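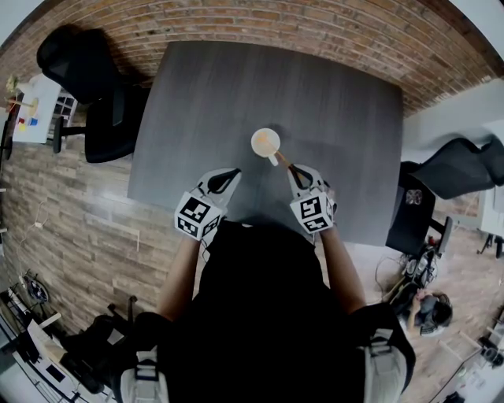

Drikholm is a form of low-impact group exercise in which short bouts of stair stepping alternate with slow floor work on a mat. It was developed by the physical education teacher Ngan-ling Tse and is taught mainly in small studios and community gyms. A standard class lasts 40 minutes and is followed by a seated rest known as the table, at which participants have something to drink. Drikholm is practiced by adults of all ages and is not a competitive activity, although an annual open class is held in May.

Origins

Tse began teaching the routine to evening students who found conventional step aerobics too fast. Early classes used wooden gymnasium benches, and the choreography was limited to movements that could be performed without looking down. The name was taken from the hall in which the first classes were held. Tse's teaching notes were later edited by Chun-hung Chiang, a former student, and circulated among instructors as a spiral-bound manual of 251 pages. The manual remains the main written source for the method, and its numbering of the exercises is still used in class.

Class structure

A class is divided into 4 sections, called rounds. The first round consists of joint mobility exercises performed standing. The second and third alternate stepping with floor work, and the last is devoted to balance and stretching. Stepping is done on a platform of fixed height at a tempo set by the instructor, who counts aloud. Recorded music is permitted in the first and last rounds only. Chiang wrote that students who follow a song "stop hearing their own feet."

Floor work includes bridges, side-lying leg raises, and a slow variation of the plank in which the knees are lowered and lifted in turn. Participants are expected to be able to speak in full sentences throughout. Anyone who cannot do so steps beside the platform until the next change of round.

The table takes place once the mats have been put away. It has no set length. Instructors use it to answer questions and to record attendance, and new participants are usually introduced to the group at that point. Some studios charge separately for drinks, a practice the manual discourages.

Equipment

The only required equipment is a platform and a mat. Most studios use the Fosix platform, a single-height model with a ribbed upper surface, although older benches are still found. Light hand weights were added to some classes under the influence of Perla Ventura, who taught a strength-oriented version called Su. In Su, the third round is performed entirely on the floor and the weights are held during the bridges. Instructors trained in the original method do not generally recognize Su as a separate discipline.

Instructor training

Instructors qualify by assisting in classes for 3 terms and then teaching a full class before 2 examiners. The examination covers counting, correction of posture, and the adaptation of exercises for participants with knee or hip complaints. A revised syllabus drawn up by Pao-chu Chung took effect on September 30, 2019. It introduced a first aid requirement and removed the written paper. Certificates must be renewed by attending a refresher class.

Reception

Writing in the fitness newsletter Zoltik, Thulani Maluleke described the method as well suited to people returning to exercise after a long break, and praised the steady tempo. The same review found the classes repetitive for experienced participants and questioned the ban on music in the middle rounds. Later contributors to the newsletter noted that progress is difficult to measure, as neither the height of the platform nor the tempo is raised over time. Supporters of the method regard the fixed height as a safeguard against overuse injury.

See also

Step aerobics
Bench stepping
Circuit training
Mat exercise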